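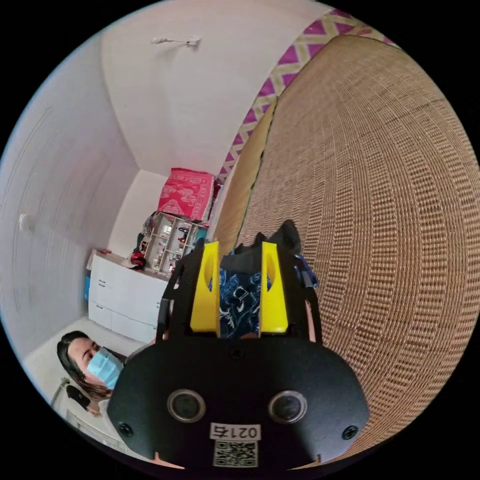
The camera units went into the dock at the end of each shift, and by the time I came on at eleven the Jeleo server had usually pulled everything down. My job was to check that the file lengths matched the shift log. Where they didn't, I wrote a discrepancy note. In four years at the Tindeo detachment I had written 14 of them, and all but one came down to a flat battery.

Unit 197 was short on the night of the Snorradóttir Street call. The log had it recording for the full attendance. The file ran 507 seconds, stopped, and began again with the constable already back in the car.

I did what the manual says. I pulled the unit from its slot, read the battery history, and compared the clock against the server. The battery was at 62 per cent when the recording stopped. The clock was right to the second. The stop had come from the button, held down for the required count, and the start had come from the button too.

The manual has a table for this. Cause codes run down the left side, with the action required on the right. Code three is a button stop with a spoken reason. Code four is a button stop without one. I played the last half-minute twice with headphones on. There was rain on the microphone, a screen door, a man asking whether he could get his shoes. No reason was given.

I entered code four.

The form then asks whether the operator was contacted for comment. The constable was in the lunchroom, heating soup. I had known this constable since the October intake, and had once been driven home by them in a snowstorm, forty minutes out of their way. I asked about the stop. The microwave finished and the door stayed closed.

"Put battery," the constable said.

"It was at 62."

"They get old, those units."

I went back to my desk. The Kovance software lets you change a cause code up to the moment you submit, and it keeps no record of the change. I had reported that as a fault the year before. The ticket was number 3065 and it was still open.

I looked at the field for a while. The man from Snorradóttir Street was in hospital by then, and somebody would eventually want to know how he had got there — a lawyer, or a sister. They would be sent the file, and with it one page from me.

I left it at four. Under operator comment I typed what had been said, both lines, in quotation marks. I dated it 21/03/2026 and submitted it, and the screen went back to the list.

Unit 198 was next. Its lengths matched. I could hear the lunchroom tap running, then the back door, then a car starting in the yard.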